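Robot Learning for Disassembly – Unit 6 notes
Contact labels and the Jimine method

Read before lab. The first part repeats some of what we covered in Unit 5 on behavior cloning, so skip ahead if you have that fresh.

6.1 Where we left off

In Unit 5 we trained a policy directly from demonstrations. The input was the wrist camera image and the joint positions, and the output was a short run of arm and gripper commands. On pick-and-place with soft blocks this did well. On the drive task it did badly, and most of the bad runs looked alike. The arm got to the right area, slowed down, and then either closed the fingers a little short of the rail or pushed into the part and stayed there until the force limit stopped it.

The usual first guess is that the policy needs more data. The Emmont group tried that. They went from a small set to 718 demonstrations on the same family of desktop cases and the two failures above were still the most common ones. Going through the demonstrations again, they noticed that people operating the arm spend very different amounts of time near contact. Some touch the part and close at once. Others touch, back off, touch again, and only then close. A policy that averages over these gets a mushy signal at the moment that matters most.

6.2 The idea

Jimine adds one thing to plain behavior cloning. Every time step in every demonstration gets a phase label, and the policy has to predict the label along with the action. There are three phases:

Approach. The fingers are moving toward the part and nothing is touching.
Touch. At least one finger is in contact with the part, but the grip is not closed on it.
Hold. The part is gripped and the arm is pulling, sliding or lifting.

The action head then gets the predicted phase as an extra input. During approach, errors of a few millimeters cost little. During touch they cost a lot, and the loss is weighted to say so.

The difficult phase is touch. Approach is easy to label from the distance to the part, and hold is easy to label from the gripper width and motor current. Touch is short, and from a wrist camera it can be hard to tell from the last part of approach. A fingertip a hair away from a drive and a fingertip resting on it give nearly the same picture. For the drive with its blue rails, touch means a fingertip just at the corner of the drive, next to the rail clip:
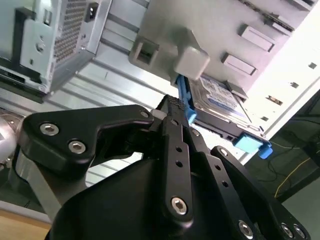 Why not use the force sensor for the label and leave the camera out of it, asked Jaqueline Ocampo when these notes were first used. The force reading is used, but only when the labels are made. At run time the policy sees images and joint positions and no force. There are two reasons in the paper. The wrist sensor drifts over a long session, so a threshold that is right in the first hour is wrong in the fourth. And cables that brush the arm inside a case give small forces that look a lot like a light touch. When labels are made offline, you can correct both by looking at the whole recording. A running policy only has what has come in so far.

6.3 Making the labels

The steps, in the order you will do them in lab:

1. Load a demonstration and plot force magnitude, gripper width and gripper speed on one time axis.
2. Subtract the drift. Fit a straight line through the stretches where the arm is in free space and take it off the whole force trace.
3. Mark the first sustained rise in force as the start of touch. Sustained means it lasts longer than the window you set. The default window is in the config file; leave it alone for the first pass.
4. Mark the start of hold where gripper speed drops to zero and motor current is up.
5. Step through the images on either side of each mark and move the mark if it is plainly wrong.
6. If touch is broken up by short gaps, keep it as one phase. Do not relabel the gaps as approach.

Step 6 is the one students get wrong. When an operator touches, backs off and touches again, the second approach is part of finding the contact. If it is labeled as approach, the policy learns that it is fine to leave the part at that point, and you will see the arm hover.

Keep a note of every mark you move by hand. We will compare notes between groups, and the spread between groups is a useful number by itself. If two careful people differ by more than a handful of steps on the start of touch, a network trained on those labels cannot be expected to do better.

6.4 The loss

The total loss is the action loss plus a phase loss. The action loss is the same L1 term as in Unit 5, multiplied by a weight that depends on the labeled phase. The phase loss is ordinary cross-entropy. Write w_a, w_t and w_h for the three phase weights and c for the weight on the phase loss.

Set w_a to 1. Pick w_t first and tune it alone, with w_h equal to 1 and c small. When validation error during touch stops going down, raise c. Changing all of them together makes it very hard to see what did what.

One warning about class balance. Touch makes up a small share of the time steps, so a network that never predicts touch can still have a good overall phase accuracy. Report accuracy per phase. A single number for all three will be sent back.

6.5 Parts that look alike

The Ochoa test set was put together to check whether the method depends on the look of one part. The interior of a desktop is full of long straight edges, repeated slots and clips, and from the wrist they can be seen at any tilt. Bays with blue plastic around them come up more than once in the recordings, and what sits inside the plastic can differ. In the next view the blue frame is around a greenish board with rows of gold pins, and there is a memory module beside it held by gray clips.

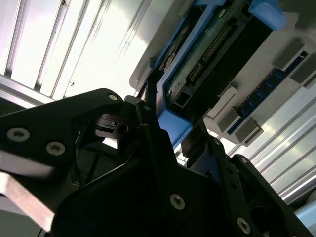

Couldn't the policy just be keying on the color blue, one reader of an earlier draft wrote, and would it then reach for any blue plastic at all? It is a fair question and the paper answers part of it. The authors trained a second model on images with the color removed. Phase accuracy during approach fell, and accuracy during touch hardly moved. So color does seem to help in getting to the right area, and once the finger is close the model is using something else, most likely the shape of the edge near the fingertip. What the paper does not do is test on cases with rails of another color. If you are looking for a project topic, that is an open one and the recordings would not take long to make.

6.6 Results and how to read them

On the drive task the full method was run for 278 trials. Of these, 74 failed. Plain behavior cloning on the same demonstrations failed in more than half of its runs. A trial counts as a success when the part is out of the bay and in the gripper, with no stop from the force limit.

Some things to keep in mind when you quote these results:

The trials were not spread evenly over case models. One model had far more trials than the rest, and it was one of the easier ones.

A stop from the force limit counts as a failure even if the part was nearly out. Another lab might count it as partial success. Check the definition before you compare with other papers.

The failures are sorted by phase in the appendix. Closing short of the rail is nearly gone. What remains is mostly in hold, where the grip is good and the part catches on something on the way out. Phase labels do not help with that, and the authors say so.

There is also no result for touch labels made without the hand correction in step 5. It would be good to know how much of the gain comes from that work – it is the slow part of the pipeline and the first thing a company would want to drop.

6.7 For lab

Each group gets a folder of recordings on the Lornstead course drive. Label all of them, train with the default weights, then train again with w_t doubled. Hand in:

- per-phase accuracy for both models, in one table
- the force plot for one recording, with your marks on it before and after hand correction
- your list of moved marks
- a paragraph on one recording where you could not decide where touch began, and what you did

Training takes most of an afternoon on the lab machines, so start the first run before you begin writing. Bring the list of moved marks on paper to the April review session.

Reading for Unit 7: the section on sliding contact in the course reader, up to the worked problem on friction cones. Skip the proof.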